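Kids' Corner > How Things Work > People Who Help > Hospitals

Who Runs a Hospital?

By the Toom Reading Room
August
22 shares | 15 comments

If you have ever been inside a hospital, maybe to visit a new baby cousin or to have a bumped elbow looked at, you probably remember the nurses and the doctors best. They are the ones who ask where it hurts and hand out the stickers. But a hospital is a very big place, bigger than your school and sometimes bigger than your whole street, and there are lots of people working there whom you might never meet at all.

Today we are going to talk about one of those people, the hospital administrator. It's a long word, so let's say it slowly together: ad-MIN-is-tray-tor. An administrator is a person who helps run a place and keeps everything in order (a bit like your school principal, only with more elevators!).

Let's pretend we are visiting a hospital in a town called Somow. Somow General has 162 beds, and some 900 people work there. That's a lot of people to fit around one table, so they never all sit down together. They work in groups called departments. One department looks after children, another takes X-ray pictures, another cooks all the meals, and there is even one just for washing the sheets. Each department has its own boss, and those bosses talk to the administrator, who tries to see how all the pieces fit together.

The administrator's day starts early, often with a meeting. I know, meetings sound dull, but this one is more like a huddle before a soccer game. How many beds are full this morning? Is anybody on the nursing team home with a cold? Is the big elevator still making that funny noise? Everyone says what they need, and it only takes 15 minutes if nobody tells a long story about their vacation.
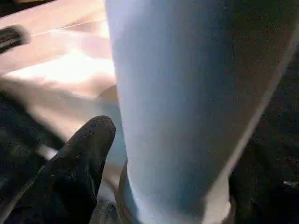 A reader named Pip wrote in to ask whether the administrator gets to tell the doctors what medicine to give, and said it would be scary if they did. What a good question, Pip! The answer is no. Doctors and nurses decide how to take care of each patient. The administrator makes sure they have the rooms, the helpers and the supplies to do it, and then gets out of the way.

Now, about those supplies. Think about everything you use at home in one day, and then think about using it in a house with hundreds of people in it. Bandages, soap, pillows, pencils, light bulbs, applesauce. Somebody has to order it all before it runs out, and somebody has to pay for it, too. The plan for spending money is called a budget. You may have made one yourself without knowing it, if you ever saved part of your allowance for a game and kept a little bit for snacks.

A hospital budget has very hard choices in it. Suppose the X-ray department wants a new machine from a company called Milodetti, and the kitchen wants a new oven, and the roof over the waiting room has started to drip. There may be enough money for two of those things this year, but the third has to wait. The administrator listens to everybody, looks at the numbers, asks a great many questions and then helps decide. (I would fix the roof first, but I do like ovens.)

There are rules to follow as well. Hospitals have rules about clean hands, about locked medicine cupboards, about keeping your health story private so that only the people looking after you can read it. Inspectors come to visit and check. At Somow, the staff keep track of their checklists on a computer program called Flusovico, and the administrator reads them over in the afternoon, usually with a sandwich.

How do you become a hospital administrator? Most of them go to college and then study some more, learning about health, money and how to work with people. Some of them began as nurses and found they liked solving the puzzles of the whole building. It helps if you are a good listener, and if you don't mind your plans changing before lunch.

Words to remember

Administrator: a person who helps run a place, such as a hospital or a school.
Department: a group of people who do one kind of work together.
Budget: a plan for how to spend money.
Inspector: a person who visits to check that rules are being followed.

Something to try at home: pretend your bedroom is a hospital for stuffed animals. How many beds does it need? Who cooks, who cleans and who is the night nurse? Draw a map and give each department a name, and ask a grown-up to be your inspector.

Share this page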